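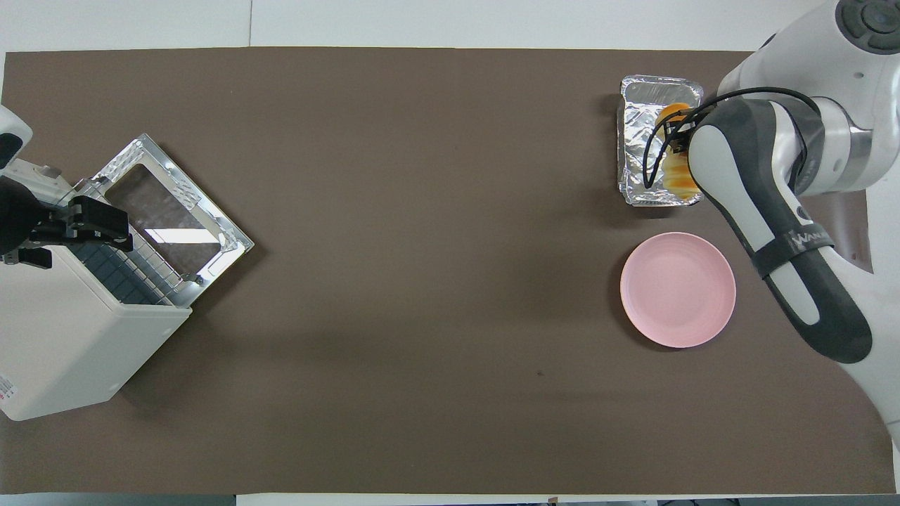 Warming station, Hincombe bakery kitchen. One gripper at the oven door, the other over the foil tray.

Hincombe Bakery and Café
Staff meeting on the warming station
Minutes of July 15, 2018

Chair: Rajitha Abeysekara
Minutes: front counter lead
Present: counter staff, morning bakers, one technician from Citari
Apologies: the Saha Street shop, short-staffed

1. Minutes of the last meeting
Agreed, with one correction. The trial started in February on the morning shift only. The minutes had it on both shifts.

2. Warming station, report from the chair
The two arms warmed and plated 702 items in the trial period. Staff stepped in on 123 of them. Most of those were pastries that had to be turned or moved by hand before they could go on a plate. The chair said the number is still too high for Saturdays but fine for a weekday morning.
The technician said soft items are harder to pick up than firm ones, and that Citari will send new grip settings. No date was given. The chair will ask for one in writing.

3. Counter jobs
Staff asked if hours will be cut. The chair said no hours will be cut this year and that this will go in the next rota letter. The time saved at the oven goes to the register and to phone orders.
Two people said they miss working the oven, as it was a break from the line. Others said they are glad to be done with it — burned wrists were a regular thing last summer. It was agreed that anyone who wants oven work can have a turn on the afternoon shift, which stays manual.
The bakers asked that they not be called away from the bench each time the station stops. Agreed. The counter lead on shift will restart it. 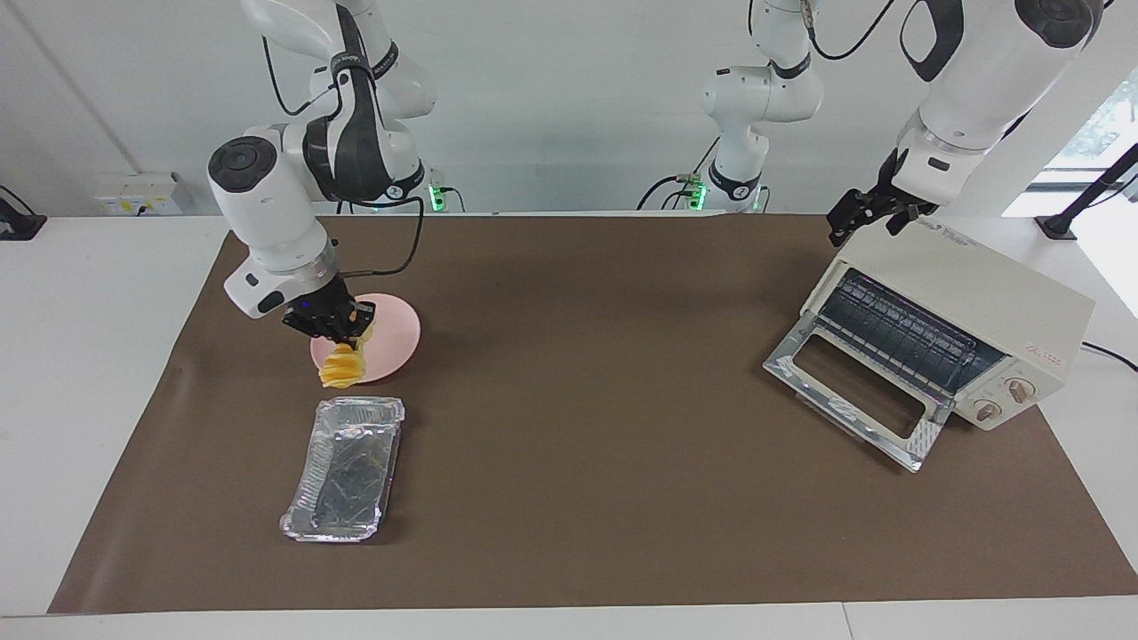 Yellow food item at the pink plate, foil tray in front, oven door down.

4. Layout and cleaning
The brown mat wrinkles and has to be pulled flat before opening. The opener will do this and wipe the white tabletop at the same time. Foil trays go in the bin at close and are not to be reused.
The oven door is to be left for the arms during a run. Anyone who needs to reach in must press stop first and wait for both arms to be still. There was some discussion of marking the floor with tape. Left for next time.

5. Training
7 staff have done the Kesano safety course and 2 are still to go. Until they have done it they should not restart the station. Training time is paid. One person was not paid for theirs and the chair will fix it in the next payroll.

6. Other business
The pink plates chip in the dishwasher. The counter lead will get a price for more.
A customer complained that her order was called under the wrong name. This was a register error and had nothing to do with the station.

Actions
Chair: written date from Citari, rota letter, payroll correction.
Counter lead: plate price, restart sheet to be posted by the station.
Openers: mat and tabletop, daily.

Next meeting to be set when the new grip settings are in.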